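4.3 Running the Stacking Evaluation

This section applies to the Deltby two-arm station with Tromik control software, version 2 or later.

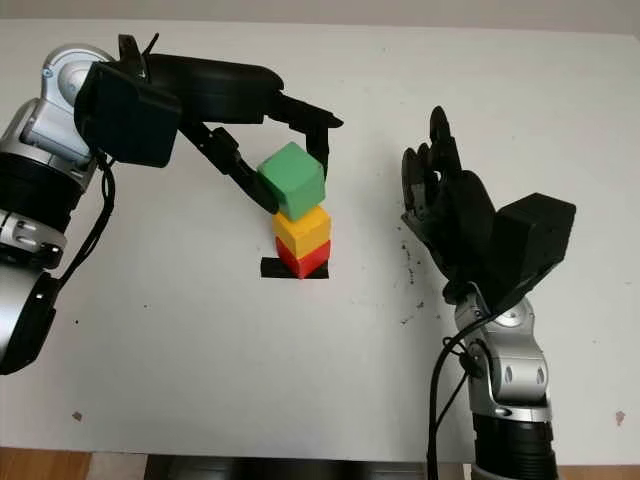
The evaluation measures how reliably a trained policy places the third cube on a stack of two. Results are comparable between sites only when the steps are followed in order.

1. Load the policy and select the Nullden task file.
2. Place the red cube on the tape mark and set the yellow cube squarely on it.
3. Move both arms to the start position. The arm with the hand remains idle throughout this task.
4. Start the trial. The time limit is 300 control steps.
5. Score the trial after the gripper has opened and withdrawn. A cube still held at the time limit is a failure.
6. Repeat until 50 trials are recorded.

Note: Contact between the green and yellow cubes before release is permitted — record it in the remarks column.

Caution: Keep clear of the table while the arms are powered. Check that cables hang free before each trial.

For the Quách scoring method, see Section 11.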